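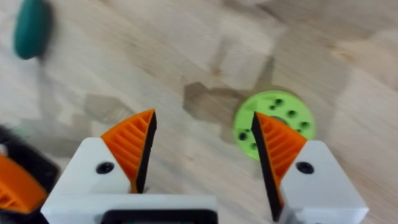 Is it safe to run the fingers closed with nothing between them, one customer asked after the April release of this guide, because the pads looked as if they would scrub each other. Closing on an empty gap is safe at the set-up force and is required in section 4.3. It isn't safe at the working force, and the wording of the old step 6 did not make that clear. The procedure has been rewritten and the force setting is now a separate step.

## 4 Fitting and setting up the Korker ribbed finger set

This section covers the Korker ribbed finger set on a parallel gripper driven by an Arkska controller. It applies to new installations and to replacement of worn pads. For angular fingers, see section 5.

Revision date: August 5, 2026

### 4.1 Before you start

One finger set fits one gripper. A two-arm installation with ribbed fingers on both sides needs two sets. Do not split a set between grippers. The pads and strips are supplied as matched pairs, and a pair with unequal wear will pull the workpiece off center when it closes.

You need:

- the finger set (mounts, pads, strips, and screws)
- the hex key from the Korker tool bag
- a 13 mm gauge block
- a lint-free cloth
- the Arkska configuration utility, installed and connected

If your set came through Cluletti as part of a complete arm package, the mounts are already on the gripper. Start at step 5 of section 4.2.

**Caution:** Turn off motor power before you put your hands between the fingers. A stop command from the utility holds the fingers in position with the motors energized. It is not a substitute for turning off power.

**Note:** The arm may sag when motor power is removed. Rest it on the table or support it by hand first.

### 4.2 Fitting the fingers

1. Open the gripper fully from the utility, then turn off motor power.
2. Remove the existing fingers. Keep the screws separate from the new ones. They are not the same length.
3. Wipe the carriage faces on the gripper body. Dust trapped under a mount tilts the finger, and the tilt cannot be corrected in software.
4. Place each white mount on its carriage. Start the mount screws by hand and leave them loose enough for the mount to shift.
5. Slide an orange pad onto each mount with the ribs facing out and the black strip facing the other finger. If the ribs face each other, the pads are swapped left to right.
6. Turn the black pad screw in the face of each mount until it is snug, then stop. The screw locates the pad. It does not clamp it, and more force will only deform the seat.
7. Move the fingers together by hand until the strips touch. They should meet along their length. If they meet only at the tip or only at the base, shift the mounts until they do.
8. Hold the fingers together and tighten the mount screws, alternating between sides.
9. Open the fingers by hand and confirm that they travel the full distance without rubbing on the gripper body.

**Note:** A small amount of flex in the pads is normal. Movement between the mount and the carriage is a fault. Return to step 7.

### 4.3 Setting the zero position and the force

The controller stores the closed position of the old fingers. If you skip this procedure, the gripper will either stop short of the workpiece or drive into its end stop and raise error 17.

1. Clear the space between the fingers and turn on motor power.
2. In the utility, open **Gripper > Fingers** and select **Ribbed**.
3. Set the force to **Set-up**. Check that the value shown in the status bar has changed. The menu can display the new setting before the controller has accepted it.
4. Select **Find zero**. The fingers close until the strips touch, open slightly, and close again more slowly.
5. Wait for the prompt, then place the gauge block between the strips with its long side parallel to the fingers. Keep your fingertips behind the block.
6. Select **Measure**. The reading should match the gauge block to within the tolerance printed on its case.
7. Remove the block and select **Save to controller**. **Save to file** stores a copy on the computer only and does not affect the gripper.
8. Set the force to **Working**.

**Caution:** Do not close on an empty gap with the force set to **Working**. The strips will crease at the tips, and a creased strip must be replaced.

If the reading in step 6 is too high, one of the strips is probably lifting from its pad. If it is too low, check that the right finger type was selected in step 2. Repeat the full procedure after any correction. The controller does not accept a partial result.

### 4.4 Preparing the work area

The fingers rely on the strip for friction and on the shape of the pad for reach. Both are affected by the surface and by where parts are placed on it.
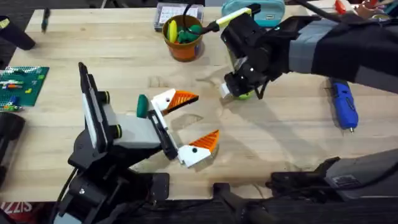
Set the table height in the utility before the first pick. Measure at the point where parts will be picked up, not at the edge of the table. Wooden tops in particular are rarely flat across their full width, and a mat or a sheet of card raises the surface locally. If parts will be taken both from the bare table and from a mat, store two heights and assign them to separate zones.

Parts for a first trial should be rigid and a little narrower than half the full opening. Suitable shapes are:

- **Rounded parts.** The pads can close below the widest point and lift the part. Approach is best kept low and level. A rounded part that moves when one finger touches it is off center - correct the approach, not the force.
- **Flat discs and flanges.** Grip across the rim. Do not use holes in the face as a grip feature. The tips are too wide for most of them and the strip edge will catch.
- **Building bricks and similar small blocks.** Grip on parallel sides. Keep spacing between bricks large enough for an open finger to pass.

Loose cables should be kept out of the sweep of both arms. Route the gripper cable along the arm and leave enough slack at the wrist for a full turn in each direction. The Geerts cable clips supplied with the base can be used for this, but do not put a clip on the last joint.

**Caution:** Hot tools will damage the strips. Do not use the ribbed fingers to hold or move glue guns, soldering irons, or parts that have just been worked on with either.

#### Lighting and shadows

If you use camera-guided picking, look at the camera view with the arms in their pick positions, and not only at rest. An arm that reaches in from the side of the light will throw a shadow across the center of the table, and dark parts are hard to separate from it. Move the light or add a second one opposite. Raising the exposure alone tends to wash out pale tabletops before it brings back the shadowed area.

### 4.5 Using different fingers on each arm

The Arkska controller supports a different finger type on each arm. The types are stored per arm and are not exchanged when you swap the arm labels in the utility. After a label swap, open **Gripper > Fingers** for each arm and confirm the entry.

Handing a part from one arm to the other needs additional clearance when the types differ. Use the offset for the longer finger on both sides. The Korker ribbed fingers are longer than the standard angular type, so in a mixed installation the ribbed offset applies.

1. Move both arms to the handover position with no part loaded.
2. Jog the receiving arm toward the giving arm at the lowest speed.
3. Stop when the fingers overlap by the width of one pad, and save the position.
4. Repeat with a part held in the giving gripper. Watch the strips as the second gripper closes. If either strip rolls at its edge, the approach is angled and should be taught again.

Do not run handovers unattended until this check has been done with each part type in the job.

### 4.6 Care and replacement

Wipe the strips with a dry cloth at the start of each session. Water is acceptable if the strips are dry before use. Solvents are not - they harden the surface, and the loss of grip is gradual enough to be mistaken for a force setting that has drifted.

Replace both strips together when the edge is frayed, when a strip has creased, or when the tip has lifted and does not lie flat after cleaning. Replace a pad if any rib has split through. Surface scratches on the ribs have no effect on grip.

Strips and pads are ordered by set number, which is printed on the inside of the box lid. Sets bought from Cluletti carry a different label but the same number. After replacing pads or strips, repeat section 4.3 from step 1. After replacing a mount, start again at section 4.2.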